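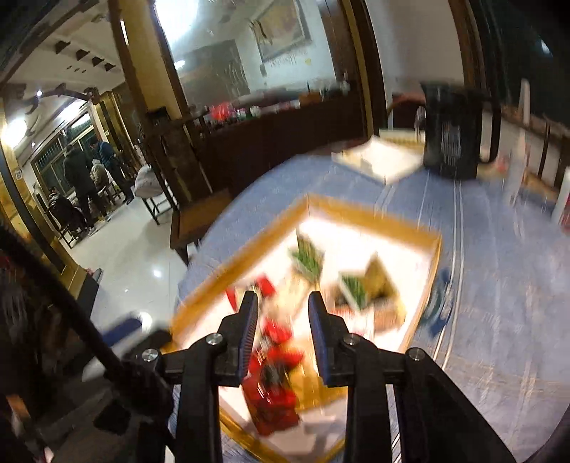

The Grurkton Anglers summer series opens on Lake Lusard in July, and the entry rules have changed since last season. Boats will now fish as teams of two, with a five-fish limit and a minimum length of 14 inches. The entry fee is $500 a boat, which covers both anglers and the big bass pot. Sign-in and the rules meeting will be at the Nic Aodha boathouse the evening before the first event. Supper is on the club again, with trays of food set out on the blue tablecloth, so come hungry and bring your boat registration and proof of insurance.

The field is capped at 8 boats per flight. Flights will be drawn at the meeting, and the first one leaves the ramp at 6 a.m. If you miss the draw you go out last. Check-in times are printed on the flight cards, and the penalty for a late return is one pound per minute, same as before.

Kevin Heffernan will run the scales again this year. He asks that teams keep their fish in the livewell until he calls their boat number. Last season too many bags sat in line on the dock, and several good fish were weighed dead. The dead-fish penalty goes up to 8 ounces each.

The north arm above the Zudanent bridge is off limits for practice and for all tournament days while the bank work goes on. The buoy line marks the boundary. Fishing past it, or casting over it, costs you that day's weight.

Conall Nic Giolla won the points title last year on shallow brush in the Lusard creek arms and says he plans to start there again if the water holds. The lake was low through the winter — some of the stumps off the east point are closer to the surface than most of us are used to, so go easy on the run out.

Entry forms are at the boathouse counter. Returning teams have first claim on their spots until Apr 15, 2016, and after that any open places go in the order forms come in. Checks only, please.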